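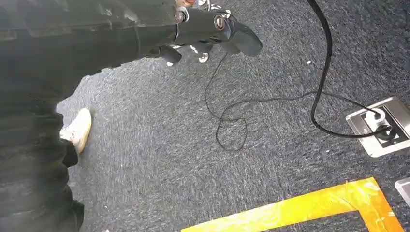 Tshepo Ntuli

Itomby is to bring robotic hands into daily use at its parts and returns office from February, following a trial with staff on the second floor. The hands, supplied by Plukton, will take over the lifting and sorting of small items that employees now do by hand, at a rate of up to 1,000 items a shift.

No jobs will be lost as a result of the change. The 100 people who work in the office have been told that their hours and pay will stay the same. Those who spent most of the day sorting will move to checking, repairs and customer enquiries, and each will receive 2 days of paid training.

"Our staff asked for less bending and fewer repeated movements, and we have planned the work with that in mind," said Adom Amoah, Head of Operations at Itomby. "They will decide when a hand is used and when it is stopped."

Working areas are marked on the carpet with yellow tape, and power is taken from outlet boxes set into the floor. Cable routes will be reviewed with staff before the February start – a request made by the sorting team during the trial.

Hryhorii Kravchuk, who represents employees on the project, welcomed the agreement on pay. He added that staff would like the training to be repeated for new starters, and Itomby has agreed to this.

Questions from the press may be sent to Tshepo Ntuli at the Itomby press office.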